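Budget check: hand-held grippers for a packing task, buy two or buy one and wait?

Small Shop & Home Automation board > Buying and Budgeting

mydo_packs
8/15/22

Hi all! Mỹ Đỗ here, some of you know me from the label printer thread. I run a little mail-order thing out of my home in Skollville and I'm finally putting real money toward getting an arm to do the boxing. Before the arm, though, I need demonstrations, and for that I need hand-held grippers, and my spreadsheet is starting to scare me.

My whole equipment pot is $1604. I know. I know! That has to cover grippers, spare pads, storage for the recordings and whatever I forgot. The arm itself comes out of next year's money, so leave that out of it.

The job is as plain as it gets. Small cardboard product box goes into a bigger shipping carton, standing up, barcode where the scanner can find it. Then the next one. 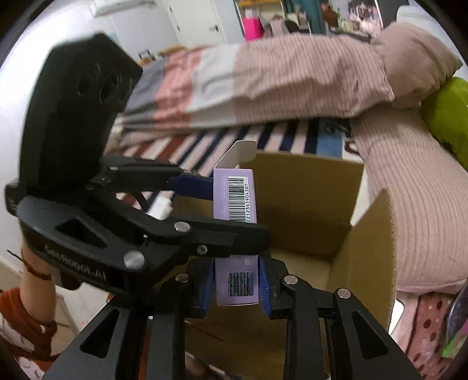 What I've got on the list so far

1. Gripper, one or two. I like having the second one so my cousin and I can both record.
2. Spare finger pads. I have no feel for how many.
3. Drives. Video eats space like crazy.
4. A decent carton stand so I'm not bending over the whole time.
5. Product boxes to sacrifice. I was going to set aside 50.

So, one gripper or two? And is anything on there silly?

torquewrench_gil
One. Always one. Everybody who comes through this board with a small pot buys two of the expensive thing and then has no cash left for the boring stuff. Get one, record for a month, see what hurts.

Also I like that you're doing the carton on its own first. Keep it that way for a while.

besport_bound
Gonna disagree with Gil (again, hi Gil). If there are two people in the house willing to record, two grippers gets you double the footage and you find out much sooner if the footage is any good. My brother and I split a pair when we were sorting hardware bins over in Besport and I'd do it the same way tomorrow.

The thing I would cut is the carton stand. Put the carton on a chair. Done.

torquewrench_gil
Double the footage of what, though? If she finds out the pads are wrong for glossy cardboard, she's got two of the wrong thing.

besport_bound
Pads swap out! That's why they're on the list!

paperjam_annie
Pads are where I'd spend. Look at how much squeeze a skinny box like that purple one takes at the bottom. Cardboard that light starts to crease after a bunch of grabs and then your later recordings don't match your early ones. I'd go up on the product boxes before I'd go up on grippers. 50 sounds like a lot until you've dented half of them, and the top flap goes first. Mine always ended up floppy.

For pads I'd start with 10 and reorder when you're down to two.

mydo_packs
Ooh, okay, the flap thing. I hadn't even thought about that. My plan was to tape the flaps shut for recording but then it's not really what a customer box looks like, so maybe I leave some open on purpose? Does anybody do that?

paperjam_annie
I did both. Mixed them up in the same session. If the arm is going to meet open flaps in real life, it should see them now. But write down which is which, in a notebook, with a pen. I lost a weekend to not doing that.

jk_finarel
We bought our stuff through Finarel (hence the name, I'm a customer, not staff) and I'd say ask whoever you buy from three things before you pay: what the pads cost on their own, whether the screws and pins at the joints are sold separately, and how long shipping takes in August. I got the first answer in an hour and the third one never.

On one vs. two, I'm with Gil, but for a different reason. The second unit isn't the cost, the second setup is. Second drive, second charger, second spot in the house where you can record without moving the laundry.

besport_bound
She could take turns using the same spot.

jk_finarel
Then why two grippers?

besport_bound
...okay, fair. But swapping hands on one gripper gets old fast, that's all I'm saying. My brother sets everything down in a different place than I do and it drove me nuts.

torquewrench_gil
Writing this down as the day I won one.

oldfeeder
Long-time lurker, used to buy feeders and conveyors for a mid-size packing floor. The advice I'd give is to hold back 20 percent and not tell yourself what it's for. Every piece of equipment I ever signed for needed a cable or a bracket or a stool that wasn't on the quote. On a pot your size that's a bit over $320, and yes, it will feel awful leaving it there.

And keep the carton stand. Chairs are fine for one afternoon. If you're doing this every day your back will send you a bill.

besport_bound
I'm getting beat up in here lol

mydo_packs
You guys are the best, this is so much better than me and my spreadsheet at midnight!

Where I've landed for now: one gripper, 10 pads, one drive to start, the stand stays, and I'm bumping product boxes up as far as the money goes after I hold back the 20 percent. My cousin gets the notebook (she has way nicer handwriting anyway). If we're fighting over the gripper in a few weeks I'll come back and let besport_bound say I told you so.

One leftover question. I've got a quote from Jääskeläinen for the drive and a cheaper one from a store in town, same size. Any reason to pay more?

jk_finarel
Compare the warranty and the write speed. If those match, buy the cheap one and put the difference in Annie's box fund.

paperjam_annie
I support the box fund.

torquewrench_gil
Cheap one, plus a backup as soon as you can swing it. And post your pad count after the first month, I'm curious how fast you go through them.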